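3.2 Package types

The items were bought from two shops, Saithong and Ellness, and sorted by the kind of wrapping they came in. We kept to goods in soft plastic, with no boxes, jars or cans. The full set has 40 items in 4 groups, and each group is described by how well it holds its outline when it is laid down or picked up.

The first group is bags with a clear window. Work gloves are the usual case. The bag is printed with the uses the maker has in mind, such as "Assembly / Maintenance" and "Plumbing," and the window lets the buyer see the knit and the dark edging.

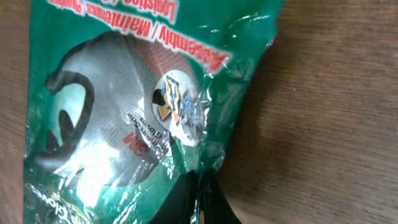 Bags in this group crease easily and do not go back to their first shape. Handling marks build up over a session, so each bag was replaced after 25 trials. Glare on the folds was a common reason for a label to be misread, and readers in the Jundow trial made the same complaint about printed film in general.

The second group is soft packs, in which the contents fill out the wrapping and give under light pressure. Bright printing runs right across the curved parts, so a brand name is seldom flat enough to read from one side. 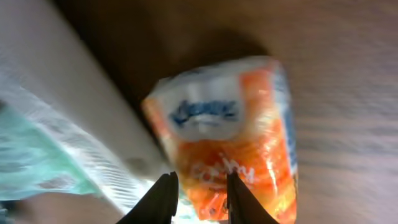
Soft packs were stored upright in open bins at room temperature. They were not stacked, as a pack that has been under another one for a day keeps a dent. The third group, refill pouches, was treated the same way and is covered in Section 3.4.

The fourth group is flat snack packages. They are light and slide easily on a wooden table, and their position was noted again after every move. We logged more than 300 moves for this group, using the Fistirness sheet with one line added for the direction of the long side.
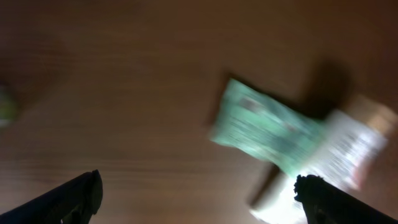 Figure 3. Flat snack package, pale green and white, lying at an angle on the wooden tabletop.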